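Hostville Residents' Help Pages
Category: Heating and Hot Water

Pressure on combination boiler falls every few days

Submitted by: Damian Kälin
Status: Answered (3 replies)

I should be grateful for advice regarding the boiler in a ground-floor flat in Hostville. The pressure gauge is set to the level given in the handbook, and within a few days it has dropped into the red section and the boiler will not light. I have topped it up through the filling loop on each occasion, most recently on Sunday. No water is visible under the boiler or beneath any of the radiators. The system was fitted by Lumach, who are no longer trading, and the paperwork lists 53 metres of pipe, much of it under a solid floor. Before I commit to having the floor lifted, is there anything further that I ought to check? One firm has quoted 800 for that work, excluding the cost of making good.

Reply 1
Posted by: Hustel Tenants' Advice Desk

Residents are advised not to authorise work on the floor at this stage. The following checks should be carried out first.

Please confirm that both valves on the filling loop are fully closed. Inspect the end of the copper discharge pipe on the outside wall, which is easily overlooked. If it drips, the pressure relief valve may be passing water. A small plastic bag secured loosely over the end of the pipe overnight will show this.

The expansion vessel should also be tested. Where it has lost its charge, the pressure rises sharply when the heating is on and falls again as the system cools. This test must be left to a registered heating engineer, as must any work inside the boiler casing.

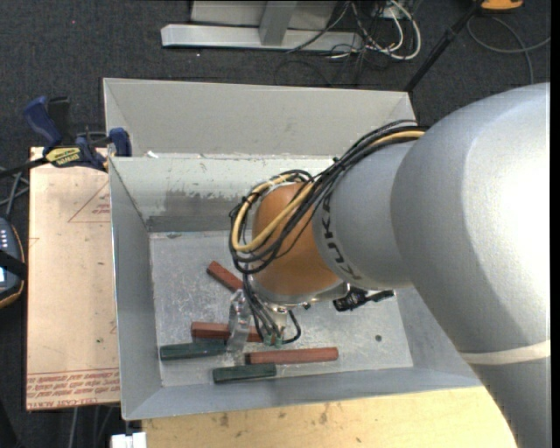

If these checks show no fault, the engineer can isolate the boiler from the heating pipes overnight. Should the boiler hold its pressure while the pipes lose theirs, the leak is in the pipework, and a leak detection survey would then be justified. Our members have lately paid 300 for a survey of a flat - the written report is normally accepted by insurers, but please check your own policy.

Reply 2
Posted by: qudah_road_80

Same fault in our block at Qudah Road last December. It was the relief valve. Check the outside pipe.

Reply 3
Posted by: Hostville Housing Information

We would add that leak sealant should not be poured into the system without first consulting the boiler handbook, as it may affect the guarantee. Leaseholders should also establish whether pipes laid beneath the floor are their own responsibility or that of the freeholder. The lease will normally state this under repairs.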